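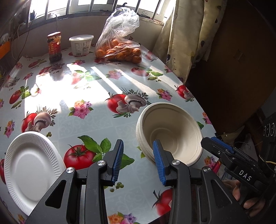
Several people wrote in after the last version of this guide to say the cloth never lies flat the first day, and could we please put that up front. Fair enough. It goes on creased, it stays creased overnight, then it drops. Give it till morning before you cut anything.

Section 4. Fitting and trimming a vinyl cloth on a round table

Covers the Sovside by-the-roll vinyl and the Hustska pre-cut rounds. For the Carré square cloths go to Section 5, different corners, different clips.

Before you start

Measure the table straight across the middle. Twice, two directions – old tables are seldom true. Add the drop you want on both sides. A 30 cm drop suits most kitchen chairs. Longer than that and it ends up in people's laps.

You need: tape measure, soft pencil, string, sharp scissors, masking tape. Clips if the table is outdoors.

1. Unroll the cloth print side down on a clean floor. Sweep first. Grit scratches the shiny side and it does not buff out.

2. Leave it flat. A warm room helps. Books on the corners, not on the fold lines.

3. Wipe the table top and let it dry all the way. Trapped water leaves a white bloom on varnish.

4. Lay the cloth over the table, print up. Find the middle of the pattern and line it up with the middle of the table, or near enough. Large prints show it more then small ones.

5. Smooth from the center out with a dry towel. Flat hand, no dragging.

6. Tape the cloth to the underside at 4 points, opposite pairs first.

7. Mark the drop. Measure down from the table edge, pencil dot on the back, move along a hand's width, repeat all the way round. Join up the dots.

8. Cut on the line. Long strokes, don't close the scissors fully between cuts or you get little steps in the edge.

9. Take off the tape. Check the hang from across the room. Trim high spots only, you can't put any back.

NOTE – Rolls up to 260 cm wide will do most round tables in one piece. Wider than that, seam it, see Section 7.

NOTE – No hem needed. Vinyl doesn't fray. The cotton-backed kind may fuzz a bit, run a thin line of fabric glue round the back.

CAUTION: Do not iron the print side. If a crease won't drop, turn the cloth over, put a dry towel on top, lowest setting, few seconds at a time.

CAUTION: No hot pans, no teapots straight off the stove. Use a trivet. Heat marks are permanant and not covered.

Cleaning

Damp cloth, drop of dish soap, rinse, dry. Tomato sauce and turmeric – wipe right away. Clareo spray is OK on the shiny side, not on the backing. No bleach, no scouring pads, no washing machine.

Storing

Roll it, print side out, round a cardboard tube. Don't fold. Loose string at each end, not rubber bands, they bite in and leave a mark.

Replacement clips: order code 77, sold by the bag.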